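**ernasbridge_ctl** — 08/09/2018
Planner's on 5 Hz replanning now. Wrist view at the cabinet:
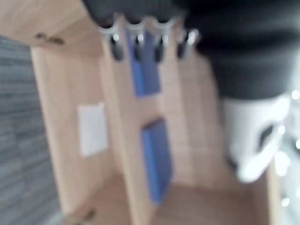 *Wrist cam, pale wood divider and blue panels*

**pavliuk**
Five is slow. Does depth hold up with that glare on the right?

**ernasbridge_ctl**
Mostly. I masked the black fabric.

**trarnlow70**
Mostly — so no. Show me fingers over a flat board and the contact threshold.

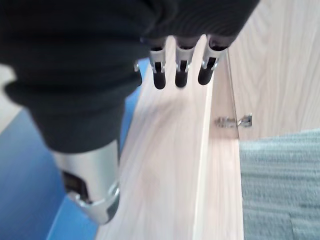
Mine false-triggered at 70, so I don't buy 200 either.

**pavliuk**
Disagree, 200 is fine if you filter first.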